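会议纪要

- 日期：2024年7月17日
- 地点：Terus能源三楼小会议室
- 主持：Kohei Aoki
- 出席：零售部、客服部、计量部、购电组、财务部
- 缺席：法务部（已请假，书面意见附后）

## 一、上次纪要

无修改，通过。上次遗留的Uchida地区抄表外包合同已签，不再跟踪。

## 二、固定价套餐到期续约

零售部报告，Uchida地区本季度到期的居民固定价合同共3532户，截至上周五，已续约1591户，转入浮动价657户，其余尚未答复。客服部反映，来电询问最多的是续约后单价从哪天起算，现有通知信把这一条放在第二页，不少用户没有看到。

Kohei Aoki要求把起算日期移到信的首页，字号与单价相同。财务部提出，未答复用户到期后按合同自动转浮动价，首期账单可能偏高，应提前提醒。零售部认为可以加发一次短信，费用由本部门预算列支。

决定：通知信改版，八月起使用；未答复用户加发短信一次。是否给予续约用户燃气、电力合并折扣，留待下次讨论，零售部先提供测算。

## 三、Rurnoter计费系统切换

计量部说明，新旧系统并行核对仍在进行，差异主要出在月中搬迁的用户，旧系统按日分摊，新系统按抄表周期分摊。供应商答应修改，未给出明确日期。
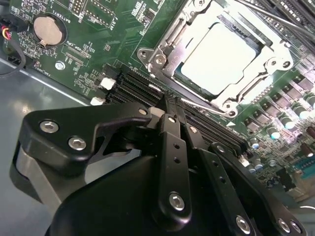

图1　主板与处理器插座

财务部不同意在差异未消除前停用旧系统。讨论后同意并行期延长，切换日期原定本月底，现改为待定。计量部每周一向财务部提交差异清单。

## 四、冬季购电

购电组汇报，明年1月的电量已锁定大部分，Sakora风电场的供电协议还差价格调整条款没有谈妥。对方希望每半年调整一次，我方坚持一年一次。法务部书面意见：如接受半年调整，须设上限。

Kohei Aoki同意按此意见继续谈，不接受无上限条款。购电组另提出增加约24兆瓦的备用采购，财务部要求先看报价，本次不作决定。

## 五、待办事项

| 事项 | 负责 | 期限 |
|---|---|---|
| 通知信改版稿 | 零售部 | 七月底 |
| 短信文案及发送名单 | 客服部 | 下周内 |
| 合并折扣测算 | 零售部 | 下次会议前 |
| 催供应商答复修改日期 | 计量部 | 本周内 |
| Sakora协议修订稿 | 购电组、法务部 | 八月中旬 |
| 备用采购报价 | 购电组 | 下次会议前 |

## 六、其他

客服部询问八月节假日值班安排，由各部门自行报行政。下次会议时间另行通知。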